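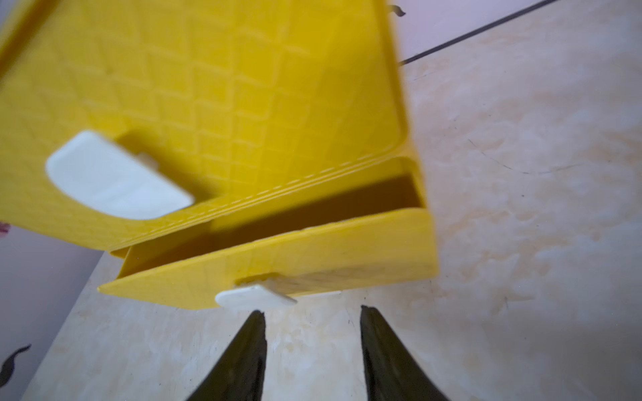

Ticket 316 — Yellow two-drawer unit, top drawer stops short when loaded
Status: Resolved
Product: Mallov tabletop drawer unit, yellow
Opened by: Domnica Căpraru
Handled by: Gregor Lamont

Aug 29, 2019 — Domnica Căpraru
We use this unit for the compressed biscuits. The top drawer opens fine with nothing in it. Once the packets are in, it comes out partway and then catches. Pulling harder lifts the back of the unit off the table. The bottom drawer has no problem. I already wiped the runners with a dry cloth and it made no difference.

Gregor Lamont
Thanks. Please check two things. Does it catch at the same point every time? And are any packets standing on end or stacked at the back? The wrappers have stiff crimped ends, and those can ride up against the panel over the drawer.

Domnica Căpraru
Not the same point, it varies. Some packets were on top of each other at the back. I took everything out and put only the black ones back in. The orange and green ones are on the table for now.

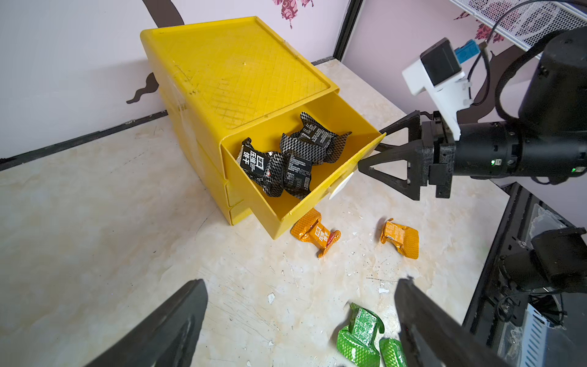 Top drawer partly open, black packets inside, orange and green still out.

Gregor Lamont
Push the black ones down flat and fold the ends under. Then close and open the drawer a few times, holding the top of the unit with your other hand. If it runs free, put the orange and green packets in the bottom drawer and leave the top one as it is. The weight limit is up to 200 grams per drawer on our sheet, but I would go by height first.

Domnica Căpraru
Folded the ends under. Opened and closed it 3 times, no catching. I tried one orange packet on top of the black ones and it caught again right away — so it is the height. Orange and green are going in the bottom drawer.

Gregor Lamont
Good. No replacement part needed. The scratches on the top won't affect the drawers. I'm closing this as overfilled drawer, code 53. Reply on this ticket if it starts catching again with the packets lying flat.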